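Workshop notebook — key sorting, bench by the window
Sunday, June 10, 2018

Finally had a proper go at the keys! I have been putting this off since May and it turned out to be one of the nicest mornings I've had in here for ages. The plan is simple enough: every loose key gets onto a ring with a coloured tag, every tag gets a written label, and the whole lot moves out of the biscuit tin and into the divided tray.

Colours, so we all use the same ones:
Red — doors and gates at the Mansilla building
Green — cupboards and drawers in the workshop
Anything without a colour stays untagged until Josefina or I have tried it in a lock

The tags are the Venex ones with the slip-in paper label. I love these. You can write on the paper in pencil first, live with it for a week, then go over it in ink once you're sure. Rosário wanted to stamp numbers straight into the key heads, and I do see the appeal (it can't fall off), but a stamped number means nothing without the list, and we all know what became of the last list.

Tags, keys and rings on the marbled top, and the tray over on the left in the second one.
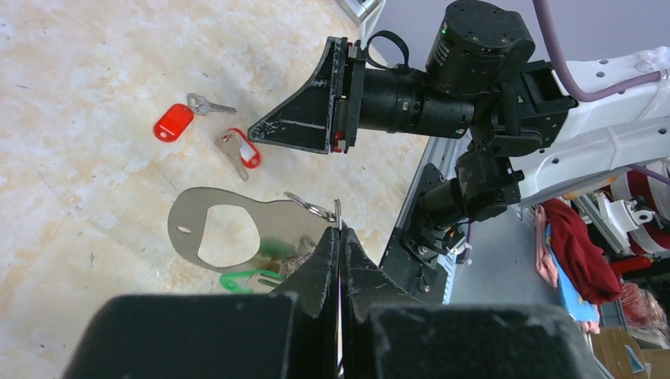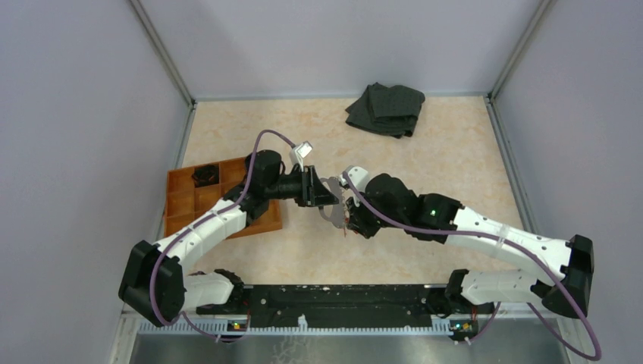

Now, split rings. I have opinions! The thin ones are much kinder to fingernails but they spring out of shape if you open them too far, and then the key creeps round to the gap and off it goes. The thick ones hold for ever and are miserable to open. Best trick so far is a blunt butter knife slid in at the end of the coil, then feed the tag on first and the key second. Tag first really does matter, as the plastic hole is a tighter fit than the hole in the key and you want the ring still wide open when it goes through.

Tried three makes of ring. The Destix ones are my favourite by a long way, springy without being stiff. The nameless ones from the bottom of the tin can go.

Other bits:
Labels — capitals only, please, my lower case is hopeless at that size.
Clasps go on the sets people carry about, plain rings on anything that lives in the tray.
A spot of graphite on the old Brondgate padlock and it opens like new. Very pleased with that.

Still to do: try the mystery keys on the bike shed, and ask Josefina if she still has the spare for the back gate. Rosário has offered to write up the new list and pin one copy inside the cupboard door. More paper labels needed as well, 60 should see us through.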